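Curkalora Two-Bin Starter Set for Grasp Recording

Item 1171
Sold by Nermont, shipped from our Gurkovholm warehouse
Usually leaves us within 10 working days

If you've ever tried to teach an arm to pick things up by letting it try, and try, and try again, you'll know that most of your week goes into the bins. The arm is bought, the cameras are up, the software more or less runs, and then somebody has to stand there putting the duck back. We've spent a good many afternoons doing exactly that ourselves, and the Curkalora set grew out of what we wished we'd had on the bench at the time.

It's a simple idea. Two bins stand one behind the other within reach of the arm. The arm picks from one and drops into the other until the first is bare, and then the job runs the other way. Every attempt gets written down by your own recorder, good grasp or bad, and the bad ones are worth keeping too (please don't throw them out, your model needs to see what a miss looks like!).

What's in the box

Two matte gray bins with angled walls
Two bar clamps
A mixed bag of picking objects, toys and household odds and ends
Blue tape for marking where the bins go
A printed setup sheet

The arm, gripper, cameras and recording computer aren't included. The set doesn't care which arm you own, as long as it can reach the floor of both bins without bumping the rim. Try the far corners at slow speed first.

About the objects

We pick them to be different from one another, with some round and some long, some squashy and some flat. Balls roll off into a corner and stay there, which is a nuisance and also very good practice. Long things want the gripper turned the right way. Flat ones are the ones that'll test your patience, and we'd suggest leaving them out for the first 1000 attempts or so of a brand-new policy and then mixing them in a couple at a time. Do add your own things from the kitchen drawer, too. Please leave out anything with a blade or a battery.

Setting up

Stand the bins between two work surfaces and push them tight together. Clamp them at both sides, close to where they meet, then mark the corners with tape. If a bin creeps during a long run, your camera calibration goes with it, and you may not notice until Friday. Keep cables clear of the rims.

Wear and cleaning

Bins that are used for this kind of work get scraped. Fingers drag along the floor, the walls pick up marks, and that's perfectly all right. We'd even say it helps, as a system that has only ever seen spotless bins can be thrown by the first scratch. Wipe them with a damp cloth. Single replacement bins are sold under the Huerta spares list, and they fit every set we've shipped since June.

Returns are accepted on unused sets. Questions about reach or mounting can go to the Gurkovholm desk, and we're glad to look over a sketch of your bench before you order.

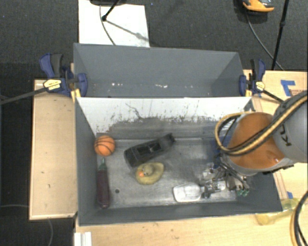
Nermont Catalog | Page 46

Picking from the front bin, with the ball, eggplant and duck over toward the left and a flat, paddle-shaped piece down by the gripper. The clamps sit with their handles up, one on each side.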